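## 3. Household Paper Use in Ukholm: Findings and Discussion

Prepared by Effie Paterson, Foulkes College, Department of Geography

The survey was carried out in July across the districts of Jollerar and Gramthorpe. Forms were delivered to 3000 households, and 1009 were returned in a usable condition. Respondents were asked what printed matter they had received, what they had kept, and where it was stored.

More than 400 households reported keeping greeting cards for longer than a year. Newspapers were usually discarded within the week. Gramthorpe residents retained school letters and utility bills at a higher rate than those in Jollerar, a difference the present study cannot fully explain. Housing size was not recorded and should be included in any later survey.

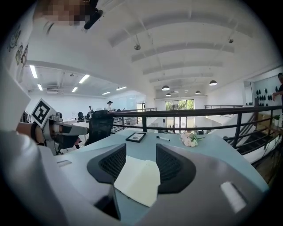
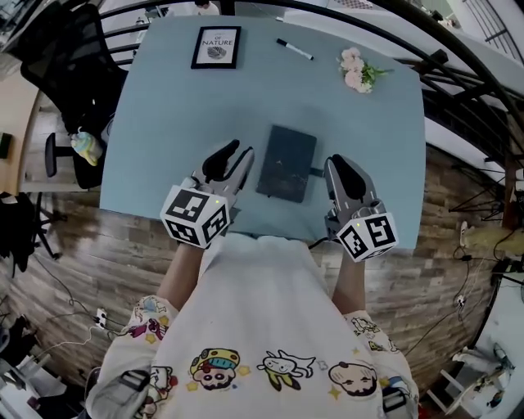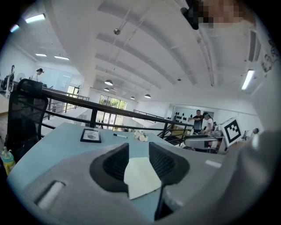 Decorative printed matter was treated as a separate category in the analysis. Many respondents did not regard it as paper at all and left the relevant line blank, so the totals given in Table 3 are likely to be low. The coding rules were revised accordingly. A printed card displayed in a frame, such as the one reading "NATURE" in the last photograph, was entered as "kept, on display," while a loose sheet was entered as "kept, other." Calendars were assigned to the first group only when they were hanging on a wall at the time of the survey. The revised rules were applied to all returned forms, and the earlier coding sheets are held with the department.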